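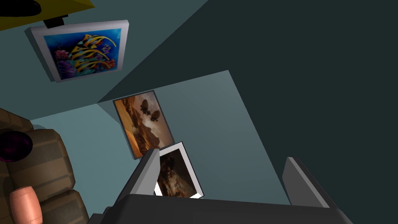

4.2 Kinship Terms in Published Death Notices

The notices in the Fikard corpus name relatives in a fairly fixed order. The spouse comes first, then children, then siblings, and the wider family last. Relatives who died earlier are placed either directly before this list or directly after it, and the choice tends to follow the house style of the funeral home that submitted the text. To keep the two groups apart, each notice was split into a "survived by" block and a "preceded by" block before any kinship term was tagged.

The corpus holds 1687 notices. Texts shorter than two sentences were left out, as were notices that gave service times only. Where a family had placed the same notice in more than one paper, the longest version was kept. Tagging was done in Kelteck with a list of 19 kinship terms, and spelling variants were mapped to a single form. "Grandbaby" and "grandchild" were therefore merged, while "stepson" and "son" were kept separate.

Three problems came up during tagging. First, a spouse's name in parentheses after a child's name can be read as a middle name or a nickname, as in "Do (Lee)". These cases were settled by hand when the surname gave no help. Second, the phrase "special friend" covers a wide range of ties, from a partner to a neighbor, and it was given its own tag. Third, some notices give only totals for grandchildren and great-grandchildren. Totals were stored as a number and were not expanded into single entries.

Figure 4 plots the share of notices in which each term appears, by block. "Parents" and "brother" are more common in the preceded block, and "daughter" and "niece" in the survived block. The gap for "husband" is wider than the gap for "wife" - a pattern that fits the age and sex mix of the persons named, and one we do not treat as a finding in its own right.

Agreement between the two taggers was checked on a sample drawn in May with Vollident. Most of the differences involved in-laws, where one tagger had followed the wording of the notice and the other had followed the family structure it implied. The coding guide was changed to favor the wording, and the affected notices were tagged again. Section 4.3 uses the revised tags throughout.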